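Finally tackling the drawer of scrunched-up white stuff. Bags, wrap, old cloths, all of it!

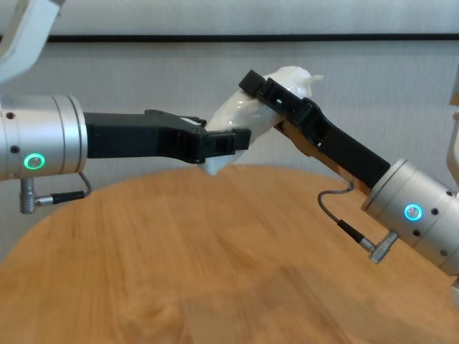 I started around 4 pm with a cup of tea and the round table to myself, which is my favourite way to tidy.

My rule from the Varela days – if it crinkles, it gets folded or it goes.

17 bread bags. Who needs 17 bread bags?? (I kept six.)

Next up is the tea towel shelf. Send biscuits, I'll be a while – some of those are older than my car.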